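Nellosano Shared House – house meeting, minutes
Apr 12, 2025
Taken in a rush, corrections to the kitchen noticeboard pls

Apologies: two from the top floor, one from the annexe.

Last minutes: agreed, apart from the boiler date, which was wrong. Now changed.

1. Money
Balance 3,537 after the Clekau invoice. Clekau still owe us a credit for the second delivery, chased twice. Salazar quote for the back gutter in, nearly 100 over what we set aside. Get another quote before saying yes. Kitty stays at 5 a head per week.

2. Front room
Long item. General feeling that it has turned into a place where things get put down and left. Agreed the small white table stays where it is for now, up on the low cabinet by the brick wall. One request to have it back on the floor so people can sit at it – not agreed, come back to it in August.
Bottom shelf of the table to be used for one thing at a time. Not a store.
Plant stays. Whoever is in on bin day waters it, no rota.
Red box next to the cabinet: needs a home or an owner. Label on the noticeboard if it is yours.
Floor – the wood-look planks want a proper mop, not the spray. Zirkel floor cleaner is under the sink, use the measure on the cap.

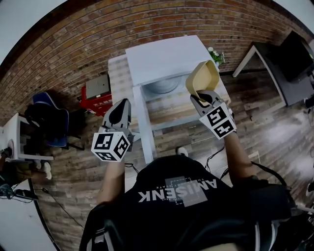 The annexe asked why scoops keep ending up in the front room at all when the dry goods are in the kitchen, and said the flour bin had been without one for most of a fortnight. Answer given: things get carried through and not carried back. Annexe not happy with that as an answer. Wanted it minuted. Minuted.

Agreed: scoops live in the kitchen, one per bin, washed and dried before they go back. Tan one goes with the rice unless someone objects by next meeting. Buy two more, spend up to 5.

3. Kitchen shelves
Top shelf to be cleared of empty jars. 30 jars kept for the jam day, rest to recyling. Lids in the drawer, matched up if poss. Disagreement on whether the big enamel bowl counts as shared – it does.

4. Tidying hour
Moving to before supper, as after supper was not working. Half an hour downstairs, half an hour wherever is worst. Front room first next time, then under the stairs. Black bags from the hall cupboard, bring back what you dont use.

5. AOB
Back door key sticking again – graphite, not oil.
Someone's bike is blocking the meter.
Thanks for the soup.

Actions
– Second gutter quote
– Chase Clekau again
– Label for red box
– Scoops x 2
– Mop, front room

Next meeting same place, bring own mug.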